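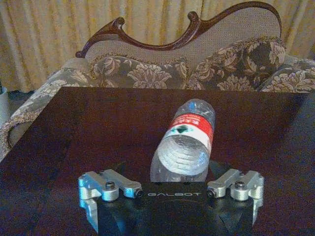
I wanted to write about the drop of the bottle for a long time. Now the report is closed, so I can do it calmly, and in my own words.

The task was simple. The arm takes a water bottle from the table, lifts it, and puts it back in the same place. We ran it in a furnished room with a sofa and curtains, because Obura, the project I work for, is meant for homes. In January we had 290 lifts with no problem. Then we changed to a new version of Stutero, our control program, and on lift 119 the fingers opened while the arm was still high. The bottle fell on the table edge and then on the floor, 15 centimeters from the foot of my colleague Eleri Owen.

She was not hurt. But she was standing inside the marked area, and I was the person who had told her it was fine to stand there.

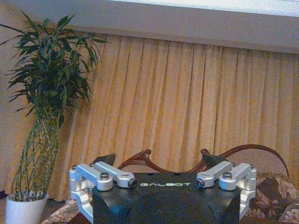

What we found in the log

First I blamed the fingers. I checked the bolts on both sides and I tried every joint by hand, and they were all tight. The fault was in the software. When the grip force reading was missing for 32 milliseconds, the program treated it as a lost connection and went to its "safe" state. In the new version, the safe state was open fingers.

I understand why somebody chose this. If a hand is caught, open fingers are what you want. But for an arm that holds something in the air, opening is the dangerous choice - and we had read the release notes too quickly to see the change.
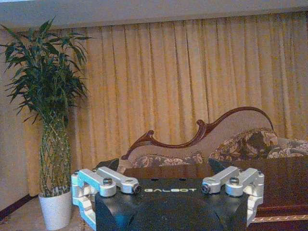 The missing reading came from a worn cable inside the wrist. It had probably been bad for weeks. The old version just kept the last value and continued, so the cable gave us no sign at all. I replaced it with one from Follik and the gaps in the log disappeared.

I also have to say that the stop button was on the other side of the room from me that day. It would not have saved the bottle, but it should be in my hand.

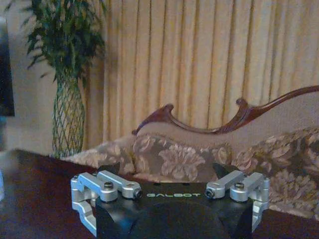 What we do differently now

Fingers hold their position when a reading is lost, and a person decides when to open them. Before every session we do a few lifts very low over the table, with the cable unplugged on purpose in one of them. Nobody enters the marked area while the arm has power, and this includes me.

Eleri has asked for a second sensor in the wrist. I agree with her, but the part is still on order, and until it comes we lift only plastic.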